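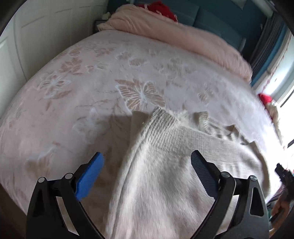
## Why do we fold sweaters on a bed?

A knitted sweater is made of loops of yarn. The loops can stretch, so a heavy sweater should be folded — a hanger may pull it out of shape.

A bed is a good place to work. It is wide and soft.

1. Lay the sweater flat, with the collar at the top.
2. Fold each sleeve across the back.
3. Bring the bottom edge up to the collar.

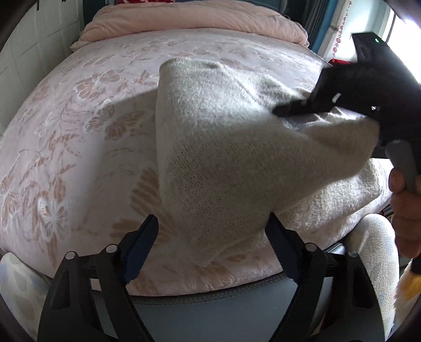
*An off-white knitted sweater, lifted from a pink bedspread with butterflies.*

Ask an adult which shelf to use.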